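Bunelley hall tables get new cloths after linen drive

Palstead, March 9, 2025

The trestle tables at Bunelley Hall have been fitted with new white cloths, replacing a set that had been in use for monthly suppers and craft days longer than most of the regulars can remember.

The cloths were sewn by members of the Palstead Sewing Circle, who spent most of February cutting and hemming 112 metres of cotton bought at a discount from Chan Fabrics in Kumton. The fabric cost $427, which was covered by the proceeds of the summer plant stall.

Erlinda Marquez, who drew up the pattern, said the old cloths had been cut for square card tables and never sat properly on the longer ones.

"You would pull it straight at one end and find bare table at the other," she said. "These go right across and drop down the front, so you can store your boxes under there and it still looks tidy."

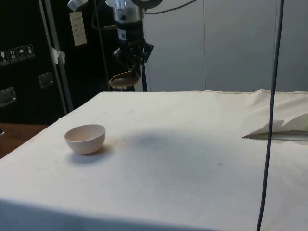
A small white bowl on one of the cloth-covered tables.

The white was chosen after a show of hands. A navy blue was also put forward, and got some support from people who do the washing. Renato Salazar, who has run the supper kitchen for nine years, voted for the navy and said he still thinks it would have been the practical choice.

"White shows everything. Gravy, tea, crumbs, the lot," he said. "But it will go through a hot wash, and you can bleach it if you have to."

Each cloth has a double hem and a coloured stitch in one corner showing which size of table it belongs to. Red is for the long trestles, green for the shorter ones and yellow for the serving table near the kitchen door. A chart has been pinned up inside the linen cupboard.

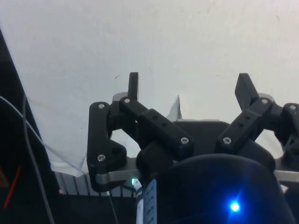 Looking after the cloths

Groups that hire the hall can use the cloths at no extra charge, but are asked to leave them in the blue laundry bags afterwards and not fold them back into the cupboard. Stains should be dabbed with cold water. Candles must stand on a saucer or tray, and sticky tape and drawing pins are not to be used on the fabric. Clips are in the top drawer.

Aileen Saludo looks after bookings and said 84 people are expected at the autumn supper, the first large event to use the full set. Doors open at 6 pm and the meal is served at 6.30. Guests are asked to bring their own drinks. Soup and bread rolls come first, then a choice of roast lamb or vegetable bake.

The old cloths have not been thrown out. The better ones will be cut down for napkins and the remainder has gone to the Kumton animal shelter for bedding. The circle also has 2 spare cloths in the long size, which are kept at Mrs Marquez's house and can be borrowed for private functions in the district.

Supper tickets are available from the hall office on weekday mornings until they are sold out.

Comments

Jhun Panganiban
Good to see the old ones go, they'd gone grey years ago. Are the spare cloths available over Easter? We have a christening lunch.

Aileen Saludo
Jhun, one is spoken for but the other is free. Ring the office and I'll put your name down.

Erdal Gökçe
I was one of the navy votes. They do look nice though. For tea stains try bicarb and leave it overnight before washing.

R. Salazar
Will try the bicarb, thanks Erdal.

Contact us | Copyright Palstead Community News | Back to top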